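The Harvest Song with Too Many Verses

October 6, 2023

I have been reading old harvest songs this fall, mostly the ones nobody sings now, and the one I keep going back to is usually called "The Otulton Sheaf." It has a plain tune, a short refrain in English, and a line of bad Latin at the end of each verse. The Latin is the reason I started on it.

The song comes down to us in 2 copies. One is in a farm account book from Otulton, written on the blank leaves at the back after the wages and the price of seed. The other is in a printed songster put out by the Kevine press, which sold cheap booklets at fairs. The account book has six verses. The songster has nine, and the extra three are all about drinking.

Most people who have written about it assume the short version is the older one and the printer padded it out. I thought so too until August, when I sat down with both texts and compared the last lines. In the account book, the fourth verse ends "in secula" and the next one starts with "so fill it up again," which makes no sense where it stands. There is no cup in the verse before it. In the songster there is one, because a whole drinking verse sits between the two. The farm copyist seems to have left something out and kept going.

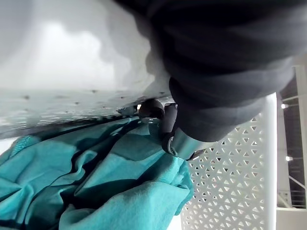
The Latin is harder. "Messis est in horreo" is fine and means the harvest is in the barn. "Gaudeamus cum boveo" is not fine. The word for ox would be "bove" there, and somebody added a letter to get the rhyme with "horreo." Both copies have it, so the mistake was already in whatever they were taken from. I like it and would not correct it if I were printing the song.

The Magnusson edition does correct it, and in doing so loses the rhyme. It also leaves out the refrain after the first verse to save space, so you can read the whole thing without noticing that people were meant to join in. The notes are good, though, especially on "hock cart" and "mell." If you can find a used copy for under 20 dollars it's worth having. Mine has a broken spine and someone's pencil marks in the margins, most of them next to the wrong lines.

As for the tune, the songster only says "to the tune of Honevari," and I haven't found that anywhere. It could be a place, or a dance, or a misprint. The meter fits plenty of common tunes, so that doesn't narrow it down. I've been going through the indexes of printed dance books and am on the third one now. I'll post the full text of the nine verses next, with the account book readings underneath.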